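How do you lot keep track of meter readings after moving?

Moved into a flat in Soltstead in December and I've just had a bill from Grelludmont saying I owe 301 pounds more than I've paid. I never wrote down the reading on the day I got the keys (I know, I know) and they've used an estimate. Is there any way to argue it, and how do I stop it happening again?
posted by teabagtwice, Wed 22 May

osley_lass
Ring them and ask for the opening reading they used, then ask your letting agent for the one on the check-in inventory. Mine were 2 different numbers! Took a couple of calls but the agent's one won in the end. Do keep paying something while it's being looked at, though.

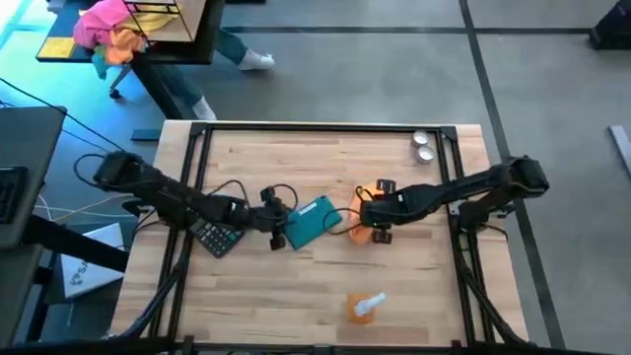
As for not getting caught again, I'm very low-tech - first of the month, I read the meter, write it down and take last month's number away from it. A plain notebook and a calculator like the black one on the table there will do you fine, and I'd honestly trust that over the app, which logged me out so often I gave up on it. Put the date next to every reading and keep the book near the meter or you'll never do it.

gruffbadger
Get a smart meter.

hafstein77
Smart meter isn't always the answer, mine stopped sending in the cold snap and I was back on estimates. Check the serial number on the bill matches your meter as well. I paid for next door's for months.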